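Search this wiki
Go
Advanced search

Tabletop

A tabletop is the flat upper part of a table, the bit you eat on, write on and leave your keys on. I've been looking after this entry for a while now and I keep finding more to add, so forgive me if it wanders (it does).

Origins of the word

The older English word is "board," and you still hear it in "room and board" and "boardroom." For a long time plenty of households ate off planks laid over trestles, and the whole thing got put away after the meal. I love that! My grandmother did much the same every October with a door and two sawhorses when the cousins came.

Materials

Wood is the one most people picture. Solid wood swells and shrinks across the grain as the seasons change, so a good maker fixes the top with slotted screws or little wooden buttons that let it move. Stone is heavy and cold and gorgeous, but marble gets dull marks from lemon juice – ask me how I know. Glass shows every fingerprint. Laminate is paper and resin pressed together under heat, and it puts up with nearly anything short of a hot pan.

Color matters more than you'd think. Dark tops show dust, bright white ones show coffee, and a pale tan with a bit of mottling hides an awful lot of both. Elisa Piras, who taught me to refinish furniture, calls those "forgiving tops," and I've used the phrase ever since.
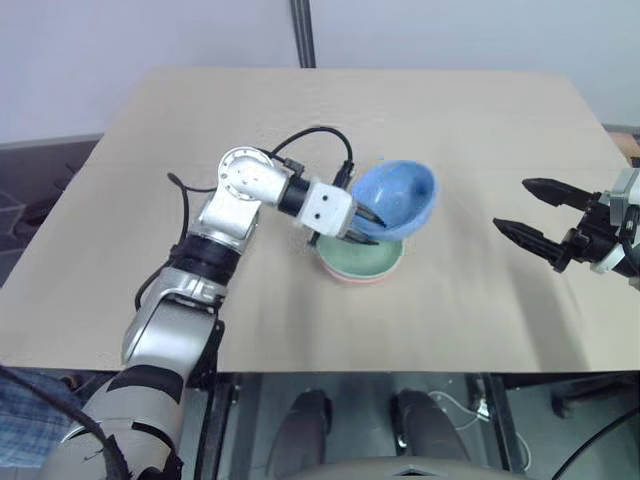

Edges and corners

A square edge is the simplest to cut and the first to chip. A bullnose is fully rounded and kinder to forearms, while a bevel slopes away underneath and makes a thick top look thinner (my favorite, if you want my opinion). With small kids in the house I'd round the corners too.

Care

Wipe up spills soon, use a soft cloth, and go easy on the spray. Oiled wood likes a fresh coat now and then. For my own workbench I gave the wax 15 minutes before buffing, and it came up lovely.

See also
Trestle table
Countertop
Drop-leaf table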